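Pose tracking dies every time I point at the ceiling

jsalazar_ik
Posts: 80

Collecting with a hand-held gripper, fisheye on the wrist, IMU, visual-inertial SLAM offline afterwards. The mapping pass is fine. Then the demo clips get relocalized against the map and I lose a good chunk of them. Session from this morning: 394 clips in, and the ones that failed all failed in the same half of the room. Tracker says "lost", exits with code 0, and considers its work done.

Config is the stock one from the Stillach repo except I raised the feature count from 500 to 1000. It made the runs slower and the failures more confident. 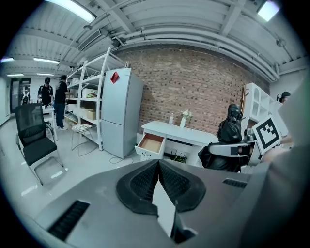

What bugs me is that the wall at the back is brick. Brick should be a buffet for a corner detector. Instead I get loads of matches and the optimizer throws most of them out.

gwawr_k

Brick is a buffet where every dish is the same dish. Your descriptors can't tell one mortar joint from its neighbor three courses up, so you get plenty of matches and they're wrong. Corrugated ceiling is the same problem turned on its side. Drop the feature count back to stock and tighten the ratio test before you touch anything else.

stimberg_fan

Are you masking the gripper? If the fingers and the body are in the image and you aren't masking them, the tracker sees a big gray thing that never moves and concludes, quite reasonably, that you are standing still.

jsalazar_ik

Masked, yes. Well. Masked with the polygon that shipped with the repo, which was drawn for the old fingers.

stimberg_fan

So, no.

Ferenc B.

I'd disagree with Gwawr on the ratio test. Tighten it and you starve relocalization exactly where you need it, up close to the cabinet, where there's nothing but a white cabinet front to look at. Fix the mask, then put tags on the wall and stop asking natural features to do a job they hate. We ran Ukevetti for a year on tags plus IMU and I slept fine.

gwawr_k

Tags on the wall means tags in the training images. Then your policy learns that drawers open near a black and white square. I have met this policy. It was very good near the square.

Ferenc B.

Use the tag for one thing: scale and gravity alignment during the mapping pass. Then take it down. The demos never see it.

gwawr_k

Fine, that I can live with. I still want the ratio test tightened.

lpolicarpio

Nobody has asked about exposure. Fluorescent tubes overhead plus auto exposure means that when you tilt up, everything under the lights goes to mud for a few frames, and those are the frames you're trying to relocalize on. Lock exposure and gain for the whole session, mapping pass included. Also make people stand still or leave during mapping. If a coworker ends up as a landmark, the map is only valid until lunch.

jsalazar_ik

Auto exposure was on. The comment above that line in the config says "TODO lock this", with my initials.

OK, redrew the mask for the new fingers and reran the same clips, nothing else changed. Nearly 80 fewer failures. The leftovers are mostly the tilt-up ones, so Leonora probably wins the rest, but I can't fix exposure after the fact. Will remap with it locked.

trini_q

While you're in there, make the script return nonzero when tracking is lost. We had one like that on Gatchalian and it fed garbage poses to training until January.

jsalazar_ik

Done. CI is now red everywhere.

gwawr_k

And the ratio test?

jsalazar_ik

Haven't touched it. You and Ferenc can send me one number between you and I'll run it.

Ferenc B.

Leave it at default.

gwawr_k

0.7.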